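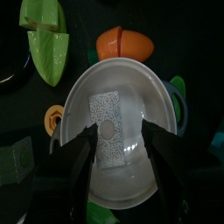

A reader in Mamness writes that no cook would ever give up salt on purpose, and that the first part of this story lost her there. She may be right. The cook at the inn in Cunda gave it up anyway, in December, after the doctor told her to.

She threw out the big jar first. Then she made the bean soup she had made for 368 market days, and stood over the pot with the spoon in her hand. It tasted like hot water that had once met a bean.

She put in more onion. She put in lemon, and the last of the dried mint. The men from the Wondov boats ate it and said nothing, and two of them left their bowls half full.
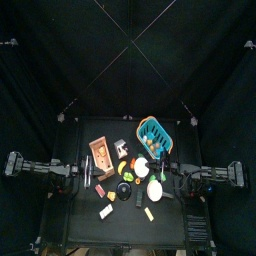
Page 152

"It needs something," her sister said.

"It needs salt," the cook said. "It can't have any."

They tried vinegar the next day. They tried burning the onions a little at the edges, and that was better. Her sister walked up to the Öztürkmen store for smoked pepper and came back with the wrong kind, sweet and very red — they used it all the same.

By the end of the week the cook could taste the carrots. She had not noticed them in years. She ate a bowl standing at the stove, then another.

The boatmen still asked for the salt. She put a small dish of it on their table and went back to the kitchen.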